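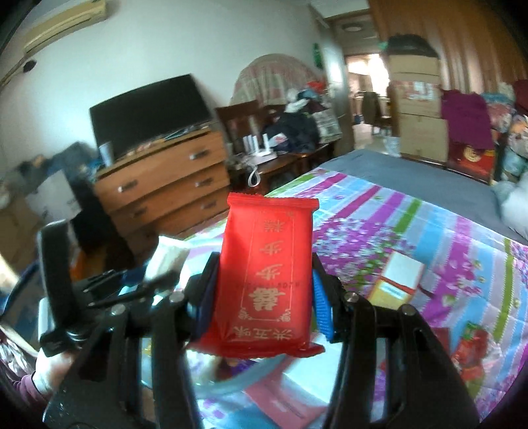 Mahnaz thinks the crawling has nothing to do with the glaze at all and that I should stop messing with the recipe until I've wiped down some bisque properly. Her words on the phone were more like "it's dust, it's always dust, go get a sponge." Okay! Writing that down first so I can't pretend later that I came up with it.

27/12/2018, glaze notes, second bucket of Nicholas white

Opened the Plorton this morning, which had fired to 1188 C with a ten minute hold. Peepholes stayed plugged the whole way down this time. The witness cone on the middle shelf is bent about where I'd want it, the one on the bottom shelf a bit stiff, same as in every firing since we changed the element. Somebody (me) still has to look at that bottom element.

Good stuff first. The small bowls in Hiltton stoneware came out lovely, really soft and buttery on the rims, with that faint tan breaking through where the throwing lines are sharp. I'd sell those. Suryani's mugs on the same shelf are fine too, a couple of pinholes near the handles but she says she can live with them, and a light rub with a diamond pad took the worst one down.

Then the plates. Ugh. Same glaze, same bucket, same afternoon, and on nearly every one of the wide plates the white has pulled back from the foot of the rim and left bare clay in little islands. On the worst plate there's a bald spot the size of my thumbnail with a thick rolled edge all the way round it. Classic crawling. No running, nothing stuck to a shelf, so it could've been a lot uglier.

What was different about the plates, as far as I can piece it together:

They sat on the open rack by the sanding table for two weeks after bisque. The bowls went straight from the kiln to the glaze bench. (Point to Mahnaz.)

I dipped them twice. The first coat looked thin to me and I went back in before it had really dried - I remember the surface still looked dark and shiny in the middle.

The studio was cold, 62 F when I started, and everything was drying slowly. I should've waited. I did not wait.

There were hairline cracks in the raw glaze in the angle between the well and the rim. I saw them, I rubbed a few over with a finger and told myself they'd heal. Some did. Where I rubbed hard, the crawling is less. Where I skipped it, bald.

So it could be dust, or it could be too thick a coat cracking as it dried, or both ganging up on me. Angharad wants to blame the clay content in the recipe and swap part of the kaolin for calcined, and she may well be right, but that's a bigger job and I'd like to try the free fixes first. She's going to leave her numbers in the back of this book. Angharad, please use pencil and please write down which kaolin, last time we had to guess.

Checked the bucket while I was at it. It had settled like concrete. Got it moving with the drill mixer, put the whole thing through the 80 mesh sieve and found a sad handful of lumps plus a twist tie. After sieving, one liter weighed out well over the 1400 grams on the recipe card, so it was thicker than it should be, and I bet it was thicker still at the bottom when I was dipping those plates at the end of the afternoon. I thinned it a splash at a time until it hit the card weight. Lid is now on with tape. If you open it, stir it right to the bottom before you dip, then tape it again, it dries out faster than you'd think next to the heater.

Driner tenmoku from the same firing: no complaints. A little rustier on the bottom shelf, blacker on top. I put a stripe of it over the white on one scrap tile for fun and got a gorgeous oily caramel color that ran almost to the edge. Do NOT try that on anything you care about without a catch dish under it.

Plan for the next load:

Plates wiped with a damp sponge and left overnight before glazing. One plate left dusty on purpose, marked D on the foot in iron oxide.
Single dip, count of three, no going back in.
One plate double dipped, but dried fully between coats, marked T.
Any cracks in the raw glaze rubbed down gently, all of them, even if it's late.
Everything on the middle shelf so the bottom element can't muddy things.

I want to try refiring two of the bald plates as well. Warm them up on top of the kiln, dab thickened white in the gaps with a brush, back in at the same temperature. Delyth has had mixed luck with this and says the patches usually show, but they're seconds already so who cares.

Sioned needs her dinner set by February and she needs it without islands, so no plates of hers go in until I've seen D and T out of the kiln. I told her that and she took it well. She also asked if we could do the set in the caramel color. I said let me get one glaze behaving first.

Kiln shelves: scraped two, washed one, ran out of kiln wash. More alumina on the shopping list. Also sponges, the good ones with the tight pores, plus a new dust mask for whoever does the sanding. And can we please move the bisque rack away from the sanding table? I'll do it tomorrow if someone takes the other end.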